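Old Files and Other Things I Kept

November 28, 2019

I spent most of this fall going through what I have saved over the years, on paper and on disk. I had meant to do it for a long time. The closet in the back bedroom was full, the shelf over the closet was full, and whenever I wanted to find one thing I had to move everything else first.

I don't think of myself as a collector. I keep things out of habit. My parents kept things too, and when we cleared out their house in Trondley I brought a good share of it home with me and put it on top of mine. That was ten years ago. Most of the boxes still had the same tape on them.

I started with the computer files. I thought they would be the easy part, with no dust and nothing to lift. They took longer than the paper did. I have owned desktop computers for most of my adult life, and each time I got a new one I copied the old one's files into a folder called "old computer." So inside the newest folder was an "old computer" folder, and inside that was another one, and so on down. The same tax form turned up at every level.

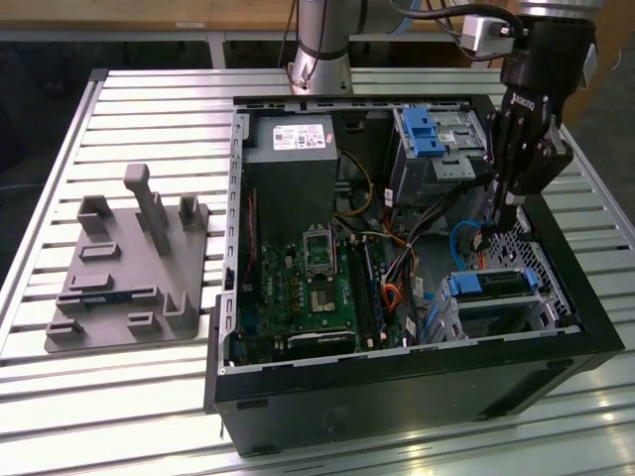

What I did with the drives

Every guide I read said to make a list first. I didn't do that, and I wish I had. I opened folders and started deleting, and by the second evening I couldn't remember which copy of the Christmas letters I had decided to keep. I stopped and got out a notebook and wrote down each drive, what was on it, and whether I had looked at it yet. After that it went better.

My rule was simple. If I made it, I kept one copy. If I downloaded it, it went, unless I could say out loud what I would use it for. That got rid of program installers, manuals for appliances I no longer own, and a great many recipes. I kept the recipes I have cooked.

Photos were harder. I had almost 1000 of them from one trip to Lake Runov, and a lot of those were the same stretch of water a few seconds apart. I sat down with coffee and went through them over a weekend. I kept the ones with people in them, and a few of the cabin. I didn't miss the rest the next day, and I haven't missed them yet.

I now have two copies of everything that's left. One is at home, and the other is in a drawer at my sister's. I plan to trade them out each December when I visit. If you only have one copy of something, make another one this week. A drive gives very little warning before it quits, and I have lost a year of letters that way.

Some of the oldest files wouldn't open at all. They were written in a word processor called Baloyi that came with my first computer. I tried several converters and got pages of boxes and question marks, with a sentence of English here and there. One of those sentences was "please bring the folding chairs back by Sunday," so I know that much. I kept the files anyway and put them in their own folder.

The paper went faster. You can see a piece of paper and know what it is. Bills and bank statements went through the shredder, and greeting cards with only a signature went into recycling. Cards with a real message in them went into a shoebox, and when the shoebox was full I went through it again.

Then I got to the newsletters. My father belonged to a garden club in Trondley that put out a newsletter called The Brondent Leaf, named for the street where they met. He saved every one he was sent. They are typed, copied on both sides, and stapled in the corner, and the staples have rusted through most of them. I had planned to throw them out. I read one standing up next to the bin, then I sat down and read several more, and now I am typing them up in the evenings.

I'll copy one out here.
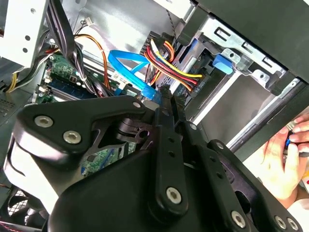 Vol. 10, No. 2

The ground is still cold and we remind members not to be fooled by a warm afternoon. Peas may go in. Beans may not. Those who planted beans early last year know who they are and do not need to be told again.

The seed table will be set up by the door as usual. Please label your envelopes with the name of the plant and the year you saved it. "Squash" is not enough. We had a good many envelopes marked "squash" and what came up was not all squash.

The pruning talk has been moved to the church basement on account of the hall floor. Bring your own shears if you want them looked at.

That is most of the front page. The back has a planting chart and a recipe for green tomato relish that calls for more sugar than I would use. My father wrote "too sweet" in pencil next to it, so he must have made it.

I like how these are written. They say what needs to be said and they stop. I don't remember him reading them at the table, but a lot of his opinions about beans came straight from there.

Typing them up is slow. I tried scanning a few and letting a program read the text, and it did all right with the clean pages. On the faded ones it turned "mulch" into "much" every time, and I spent longer fixing it than I would have spent typing.

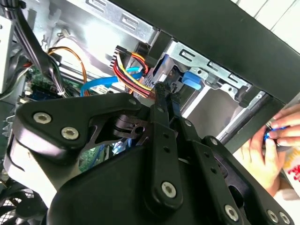 I do a page or so a night, after the dishes. I leave the spelling as it was, and where my father wrote in the margin I put his note in brackets after the line it goes with. If a word is gone under a rust mark I leave a blank. I would like to have the whole set done by the time the seed catalogs come, and I'll print a copy for my sister, who got his shears.

The closet door closes now. There are still the slides to go through, and I don't have a projector, so those are back up on the shelf until I find one.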